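Bench, Board and Block Set: Inspection Checklist
Horko workroom, bench 2
Prepared by Rania Qudah
Inspected Nov 29, 2020

Scope: perforated bench, cutting board used as a work surface, coloured plastic blocks, floor and cables within reach of the bench. Wall shelving and the sink are on the other sheet.

Ratings: OK / Monitor / Fix / N/A. Any item rated Fix needs a comment and a date for recheck.

1. BENCH

1.1 Bench stands level in both directions. OK. Bubble off by less than half a division at the back left foot. Same as last time.

1.2 Bench holes free of swarf, crumbs and stray fasteners. Monitor. Sawdust packed into a few holes along the rear. Vacuumed with the narrow nozzle. Do not push debris through with a screwdriver; it sits on the lower rail and comes back up when the bench is bumped.

1.3 Hole edges free of burrs. OK. Wiped with a cotton rag, no snags.

1.4 Screw heads flush or below the surface. OK. Checked with a straightedge. One near the rear needed a quarter turn.

1.5 Painted surface intact. Monitor. Wear through to metal at one corner, size of a thumbnail. Touch up when the Stavitz paint arrives. No rust.

1.6 Bench edge. Run a gloved hand along the full length. OK.

1.7 Load plate present and legible. Fix. Plate has come off. The bench book gives 113 kg evenly spread. Replacement ordered, recheck in December.

2. BOARD

The board is a butcher-block type, pale maple strips glued side by side. It is for block work only. Food is not to be cut on it, whatever it looks like.

2.1 Board lies flat, no rocking. OK. Press on each corner in turn. Rocking of more than 1 mm at any corner is a Fix.

2.2 Glue lines closed. OK. Feeler gauge would not enter at any joint. Do not mark down for colour variation between strips. The last inspector did, and the board was pulled for a week over what was plain grain.

2.3 Surface free of splinters and raised grain. Monitor. Slight roughness toward the right-hand end. Light sand, 240 grit, along the strips.

2.4 Corners rounded, front edge smooth. OK.

2.5 Board positioned with bench margin on both sides and at the front. OK. Nothing is to overhang the front of the bench.

2.6 Moisture content. 9 per cent at the centre, 10 at the end. Anything over 12, stand it on edge in the store for several days and retest before use.

2.7 Finish. Mineral oil only, thin coat, wiped off after 20 minutes. Tsoukalas supplied a wax with the board; it makes the blocks slide and has been put away. Tin labelled.

3. BLOCKS

3.1 Inventory matches lid card. Fix. The full Kutix tub should hold 105 pieces and the card says so. Two pieces short at this inspection. Look under the lower rail first.

3.2 No cracks, chips or sharp mould flash. OK. One piece with flash along a seam removed and trimmed.

3.3 No whitening at corners. OK. Whitening on plastic indicates stress and the piece is to be discarded, including when it still feels sound.

3.4 Cylindrical pieces stand upright on the board without tipping. OK. Test on the board and not on the bench, as the holes give a false result.

3.5 Small pieces checked against choke tube. N/A for adult sessions. Required before any family day.

3.6 Colour still distinguishable under room lighting. OK. Reds have caused trouble in the past, the older batch fading toward orange. Compare against the reference piece in the drawer.

3.7 Cleanliness. Washed in warm water with dish soap, rinsed, air dried on a rack. No solvent, no dishwasher. Drying time in winter is nearly four hours with the door shut.

3.8 Only the pieces for the current exercise on the board. The remainder stay in the tub with the lid on. OK.

4. FLOOR AND CABLES

4.1 Clear walkway of at least 300 mm behind the bench, full width on the operator side. OK at the rear. The operator side is sometimes narrowed by the stool – push it in.

4.2 Cables laid flat and away from foot traffic. Monitor. Tape lifting at one end. Replace with cloth tape, not packing tape.

4.3 Floor dry, no loose blocks. OK.

4.4 Light level at board height. OK. Meter held flat on the wood, lamps on for ten minutes beforehand.

5. SUMMARY

Fix: 1.7, 3.1.
Monitor: 1.2, 1.5, 2.3, 4.2.
Bench may remain in use. Time taken, 33 minutes, excluding the moisture readings.

Comments

gtrelawn
Is 2.6 a pin meter or a pinless one? We get two different answers on laminated boards depending on which we pick up.

Rania Qudah
Pin, uninsulated, pushed into the underside so the holes are not on the work face. Take the reading mid-strip. A pin in a glue line reads high.

benchtwo_M
Found one of the missing blocks. It was in the stool's foot ring. The other is still out.

Rania Qudah
Noted. 3.1 stays at Fix until the second one turns up or the card is amended.

p.okell
Can 1.2 be done with compressed air?

Rania Qudah
No. It blows the dust into the blocks. Nozzle only, and lift the board off first. Put it back square to the rows of holes – the straightedge in 1.4 will do for that as well.
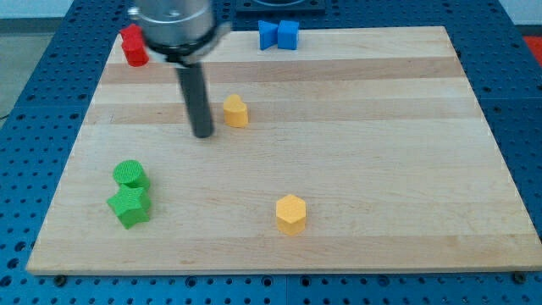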